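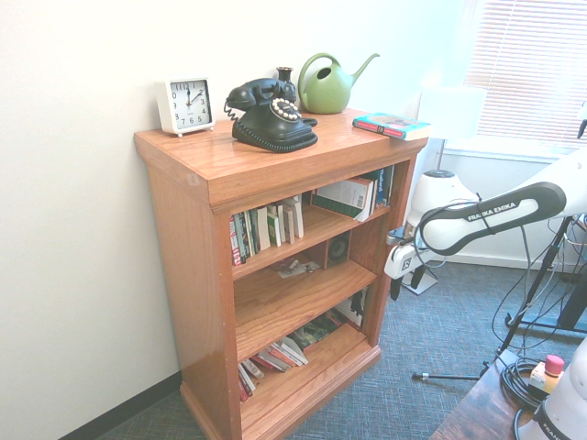
The oak bookcase, with the rotary phone and the green watering can up top. The Thailand book lives on the upper shelf.

Last updated: Friday, October 14, 2005

Print this story | E-mail this story

The bookcase came home with me from a moving sale in Walarlow, riding in the back of Babar Kakakhel's station wagon with the tailgate tied down and me hanging onto it over every pothole. I paid $70. Babar thought I should have offered 50, and he has brought it up at every dinner since (he was wrong then and he's wrong now, it's solid oak color all the way down to that nice chunky base and it doesn't wobble).

I didn't need a bookcase. What I needed was somewhere to put the phone.

I'd wanted a black rotary phone ever since I was a kid dialing my grandmother's number over and over just to hear the dial whir back. Mine came from Fahmy, the secondhand place on the corner next to the shoe repair, and for months it sat on the floor with its coiled cord in a tangle. On a shelf-height top it looks wonderful! People walk in and go straight to it. Mandla Kekana's daughter, who is 10, put her finger in one of the holes and pushed, and pushed again, and then asked me where the button was.

Once the phone had a home, everything else started wandering over to join it. The little white alarm clock used to be in my bedroom until I got sick of the sight of it at 5 a.m. The bud vase is a dark little thing with a skinny neck, and it tends to get stuck behind the phone where you can hardly see it. I keep meaning to move it to the front. And then there's the watering can, which my friend Ghazala Siddiqui says belongs under the sink with the dish soap. I say a green watering can with a spout that long is practically sculpture, and anyway if I put it under the sink I forget I own plants.

Ghazala dresses windows for a living, so I do listen to her, mostly. She came over in September and made me take every single thing off and start again. Her rule is that the top of a bookcase should have something tall, something round and something you're really using. The last one is whatever paperback I'm reading, and she even showed me how to set it down a bit crooked, so it doesn't look like a hotel lobby. I would have done that by accident.

The shelves she mostly left to me, and it shows. Up top I've got the respectable books, standing up on the left and leaning on the right, with the big travel ones in the leaning bunch because they won't stand up straight for anybody. I have never been to Thailand. I've read that book cover to cover twice, though, and I can tell you which night train I'd take.

The middle shelf has a small wooden speaker and then, well, paper. Cards, notes, bits I plan to file. I bought a very nice box for all that and the box is now full of batteries. The bottom shelf is where books go when I've finished them and haven't decided if I'm keeping them, and they slide around in heaps down there until Bushra Baloch comes by and takes 2 or 3 home in her purse.

If you're hunting for one of your own, go look at the moving sales before you go near a furniture store. Take a tape measure and a friend with a wagon. Pull the thing away from the wall and look at the back, and give it a good shove sideways.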